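Wurnstead, January 2022

BINURA STUDENT ROBOTICS CLUB OPENS SECOND HANDLING ROUND WITH BASKETS, PRODUCE AND A STRICTER RULE SHEET

Students take on the grocery task with a multi-fingered hand and wrist cameras

Binura, the student robotics club at Wurnstead, has opened the second round of its handling project. The round runs until the end of term and is supported by Awad, which has covered spare parts and workshop time. Entry is open to all club members who passed the safety session held in September.

The club has 25 members this year, working in teams of 3. Each team writes its own control software and runs it on the shared equipment. Mechanical changes to the hand are not permitted during a round, although teams may propose them in writing for the following term.

The task is set in a mock grocery area. A team must bring the hand to a basket, close on an item or on the basket itself, lift, move and release. Points are awarded for a completed transfer. Points are deducted for dropped items, for contact between the fingers and the basket wall above a set force, and for any stop called by the supervisor. A run that ends in a stop may be repeated once, at the end of the session.

Two changes have been made to the rule sheet. Basket type is now drawn by lot before each session, so that software tuned to one kind of wall has to cope with another. Wire mesh and slotted plastic behave very differently under a fingertip, and both cause trouble for depth estimates taken at short range. The second change concerns wrist views. Teams must now submit the wrist recording with every run, including those they do not wish to have scored.

Wrist views are used throughout the project for checking finger position close to the work. They are often blurred when the arm is moving, and part of the view is usually taken up by the hand. Teams are marked on how their software handles such passages – slowing down, holding position or relying on joint readings until the view clears. 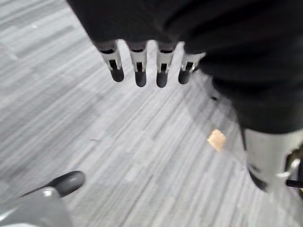
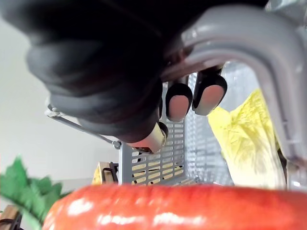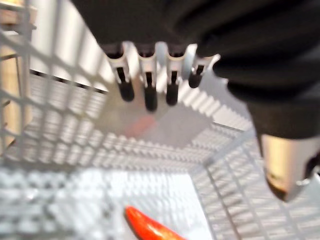
Handling a basket by its grip is the harder half of the task, one team wrote in its session log, and most of its time went on the approach angle and very little on the closing force. The same log asked for a longer pause between the lift and the first sideways move, a request the club has accepted for the rest of the round.

The project's run archive, named Prirnudico, now holds 79 scored runs. Each entry contains the wrist recording, joint positions, commanded forces and a short written note by the team. Notes must state the software version and the type of basket drawn. Entries without a note are kept but not scored. Storage is limited to 4000 files per team, and teams are asked to remove duplicates before each upload.

Scoring is carried out by two members from teams not running that day. Where their marks differ, the recording is reviewed and the lower mark stands unless both agree to raise it. Results are posted on the workshop board after each session – no running total is published until the round closes.

Members of other school and college clubs may attend a session by arrangement. Visitors remain behind the marked line while the arm is powered. Bags and coats are to be left at the door.

The rule sheet, the note template and the session timetable can be requested from the Binura club desk at Wurnstead. Requests for access to Prirnudico should state the intended use and the name of the club or course concerned.

ENDS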